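Small Loads, Two Drums: Laundry in a One-Room Home
Project report, Home and Living Studies, second year
Wing-sze Fu, Lovisa Sæther and Hui-mei Siu
Supervisor: Chun-hung Tang
Handed in 2020-08-17

Why laundry?

Our course asked each group to pick one household job and find out how it gets done in a small home. Most groups went straight for cooking. We picked laundry, and we are so glad we did! All three of us live in one room, all three of us have argued with a roommate over a wet towel, and Hui-mei had already been complaining for months that her shared machine was either half empty or stuffed so full that nothing came out clean.

The question we started with was pretty plain: if you live in one room, how big is the pile you wash at one time, and does the machine fit the pile? After our first meeting with Mr. Tang we added a second question, about the floor. He asked us where the basket goes. We had no answer, and that turned into the part of the project we enjoyed most.

What we did

The project had two halves.

For the first half we asked people in the Yeh building to keep a laundry diary for four weeks. Yeh is a student residence with single rooms and a shared laundry on the ground level. We put a notice by the mailboxes, and 30 people signed up. Each person got a folded sheet with a line for every load: what was in it, how full the drum was (a quarter, half, three quarters, full), whether they had sorted first, and one blank space for anything they wanted to say. The blank space was Lovisa's idea and we got our best material from it.

For the second half we wanted to see a machine with more than one drum, in a room the size of the ones our diary keepers live in. The study apartment at Kistdale has one, a stacked unit with an upper and a lower round door, and Ho-yin Kong, who looks after bookings there, let us have the place for an afternoon. We measured the floor, practiced sorting, and tried basket positions until we were pretty silly about it.

We should say what we did not do. We did not measure water or power use, and we did not test how clean anything got. We had planned to, but we would have needed meters and a lot more time.

What the diaries said

The sheets came back with 357 loads between them, which is a lot of socks. We typed every line into a spreadsheet, taking turns reading and typing, and then sorted by how full the drum was.

Full loads were less common than we had guessed. Half a drum was the usual answer, and a good number of people wrote a quarter. The smallest loads were nearly always one kind of thing: gym clothes, underwear, a work shirt needed the next morning, or dish towels that someone did not want in with their clothes. One person washed a single white blouse three times in the month and wrote "sorry" next to each one. (No need to be sorry, it was great data.)

Only 17 percent of the loads were sorted before washing. We had expected sorting to be rare, but the reasons in the blank space surprised us. We thought people would say they could not be bothered. What they mostly wrote was that sorting made the piles too small to be worth a whole machine. So they either mixed everything or let one pile wait. The waiting pile came up again and again: on a chair, at the end of the bed, in the shower, in a bag behind the door. Hui-mei drew a little map of all the places and we have put it in Appendix B.

Some lines we liked:

"I own one red thing and it rules my life."

"Towels go in alone or they come out smelling of everyone else."

"Would wash delicates separately if there was a tiny machine. There is no tiny machine."

That last line is more or less why we went to Kistdale.

Sorting by size as well as by color

When we talked through the diaries, Wing-sze noticed that most advice on sorting is all about color and heat. Whites here, darks there, wool by itself. Useful, but it assumes a family-size heap. With a one-room heap you also need to think about how much of each kind you have. So we came up with our own two-pile method, which we tried at home for a month before we took it any further:

Big pile: bedding, towels, jeans, sweatshirts, anything thick. It can wait until there is a proper load.

Small pile: underwear, socks, thin shirts, anything you run out of first. It goes in often and does not wait for the big pile.

Each of us used a fabric bag for the small pile and a basket for the big one. Lovisa ran out of clean socks once in the month instead of every week, and she would like that recorded. Wing-sze found that she did more washing than before, which is a fair point against the method if all you have is one large drum. Two drums, where you can give each pile its own, seemed like the natural match – and we were really excited to stand in front of a machine and think it through.

The floor in front

We taped an outline on our own floors at home first, and what we learned is that the machine itself is the easy part. A stacked unit is tall and takes up a small patch of floor. The hard part is everything you need in front of it: you, the doors when they swing open, and the basket.

At Kistdale we set out three rules for ourselves. The person doing laundry has to be able to reach both doors without moving the furniture. The basket has to stay in one place for the whole job. And somebody else has to be able to walk past to the rest of the room, which in a home for two is the thing that starts the arguments.

We tried the basket to the side first. It felt tidy, but every handful had to be carried across and the small things dropped. Hui-mei lost the same sock twice. Then we tried it on the bed, which is comfortable for the back and good for folding, but it only works if the bed is made and no one is on it. The position we liked best was on the floor right in front of the unit, pushed in close. Things fall straight down out of the upper door, and anything you drop while reaching lands in the basket anyway. The catch is the lower door, because it wants the same space. So we ended up with an order: upper drum first with the basket close, then slide the basket back 10 inches, then open the lower door. Yes, that breaks our second rule a little. We decided to live with it.

The type of basket matters too. A tall hamper got in the way of the lower door wherever we put it. A low rectangular one was far better, and one with holes in the sides lets damp things breathe while you deal with the rest. We also tried a soft bag with handles from Flomia, borrowed from Ho-yin, and it was lovely to carry but flopped shut every time we let go.

Floors were a topic all by themselves. The Kistdale room has light wood laid in a herringbone pattern, so pretty that we all took pictures of our feet on it. A wood floor and wet laundry are not best friends, and we added a line to our checklist about wiping up drips right away.
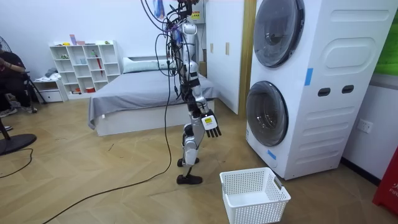
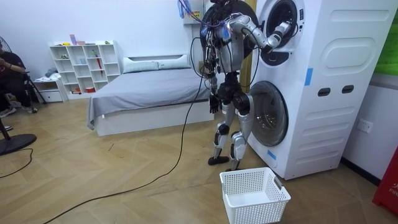
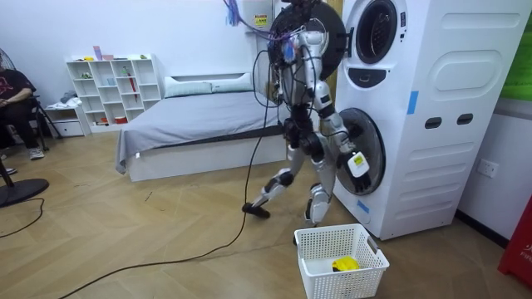
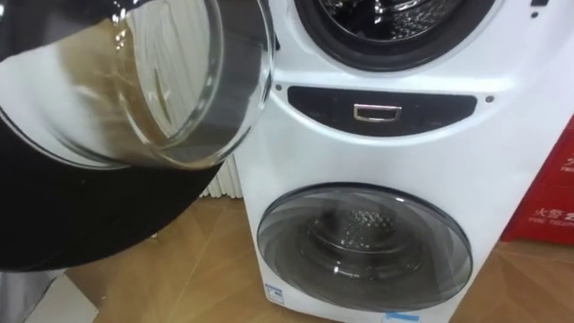 The white two-drum machine at Kistdale.

What we would tell someone with one room

Start with the bag for the small pile. It costs almost nothing and it changed our weeks more than anything else in the project.

Measure with the doors open. A plan that only shows the outline of the machine leaves out the part you will bump into.

Pick a low basket and give it a home when it is not in use. Under the bed worked for two of us. Wing-sze's bed is too low, so hers stands on end beside the closet.

If you share, agree on who does the big pile and when. The diary keepers who lived with another person and had some kind of plan wrote much happier things in the blank space.

What went wrong and what comes next

Four of the diary sheets had gaps where people forgot a week, and we counted only the loads they did write down. How full a drum is was judged by eye, so one person's half may be another's three quarters. Everyone who took part was a student, and a family with a baby would surely give us a very different set of piles.

In October we hope to run the diaries again in the Getley building, where the rooms are shared by two. Lovisa wants to add a question about drying racks, Hui-mei wants to draw more maps, and we all want to try the two-pile method with people who did not invent it.

Thanks

Thank you to everyone at Yeh who kept a sheet, including the owner of the one red thing. Thank you to Ho-yin Kong for the afternoon at Kistdale and the loan of the bag, and to Chun-hung Tang for asking where the basket goes.

Appendix A: the diary sheet
Appendix B: map of waiting piles
Appendix C: floor checklist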